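Living off one employer: what Merport can tell us about towns that depend on public sector jobs

Project report by Shazia Ghumman, second year, Regional Economics

I grew up twenty minutes from Merport, so I should admit at the start that I came to this project with opinions already formed, mostly at my grandmother's kitchen table. She worked in the records office there for years and would not hear a word against it.

My question was a fairly simple one. When so many of a town's wages come from government offices, does it become harder for private firms to get going? I sent a questionnaire to 294 households and had 129 back, which pleased my supervisor a good deal more than it pleased me (I had bought all those stamps!). I also talked to the owners of 12 small businesses in Merport and, for comparison, in Flimside, where the offices closed long ago.

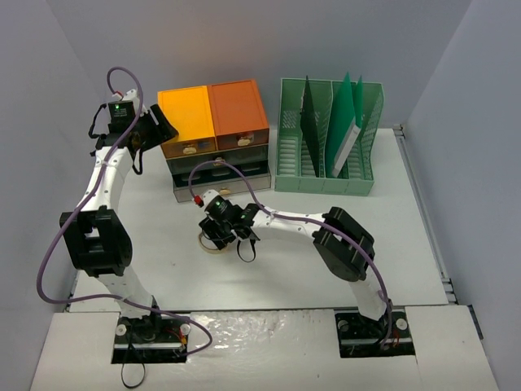 The business owners were generous with their time, and they did not agree with one another at all. At Tradik, a small packaging firm, I was told that good clerks leave as soon as a council post comes up — the pension is hard to match. The Mabaso bakery saw it quite differently, and put its steady lunchtime trade down to the offices across the road.

Flimside surprised me. I had expected to find more new firms there, and there were a few, but people also spoke of waiting up to nine months for a suitable unit to rent. Cheap labour is not much use without somewhere to put it.

If I were starting again I would ask about rents much earlier, and I would leave August well alone, as half the town was on holiday. The full questionnaire is in Appendix B.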